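4 min read

4.2 Bedding and the thermostat

Of the 797 households surveyed in Winwood, 22 per cent admitted to heating the bedroom overnight. The rest claimed to rely on blankets, a favourite answer among people who knew we had their gas bills. 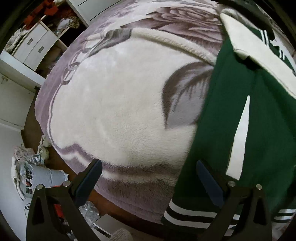
Figure 2. Plush blanket in cream, mauve and brownish purple.

Colour had no measurable effect on warmth, though respondents defended theirs at length. Strand and Kravchuk coded 16 such defences before asking for other duties.

© Sigrun Strand and Fedir Kravchuk | Back to top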